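Section 4: Importing records into a Nallum table

Before you begin, make sure your account has write access to the storage area. Read-only accounts can open the import window, but the Start button stays gray.

1. Sign in to the Nallum console and open Storage, then Tables.

2. Click New Table and type a name. Names can be up to 50 characters long and cannot contain spaces.

3. Choose a source file. Nallum reads CSV and JSON files saved as UTF-8. Files in other encodings must be converted first.

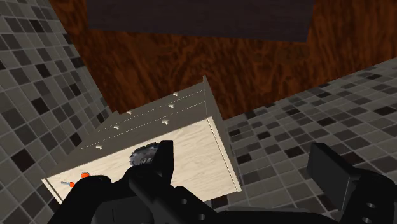 4. Set the batch size. The default is 3000 rows, and most servers handle it well. Lower it if other jobs are running on the same machine.

Caution: Do not change the batch size while an import is running. The current batch will be dropped and its rows will not appear in the error log.

5. Match each column to a field type. Columns left on Auto are treated as text – this affects sorting, so set dates and numbers by hand.

6. Click Start. The progress bar pauses at 65 percent while indexes are built. Leave the window open.

Note: Tables linked to a Magesa index are locked until the build finishes. 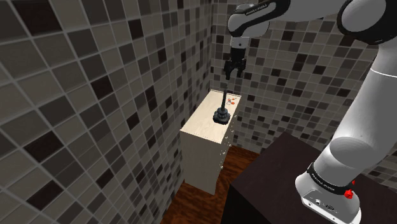

Danda reports that imports with many date columns go faster if indexing is turned off first and run again overnight. The setting is under Tables, Options, Index on Import.

7. When the status changes to Complete, open the error log and check for rejected rows. Fix these in the source file and import them again as a separate batch.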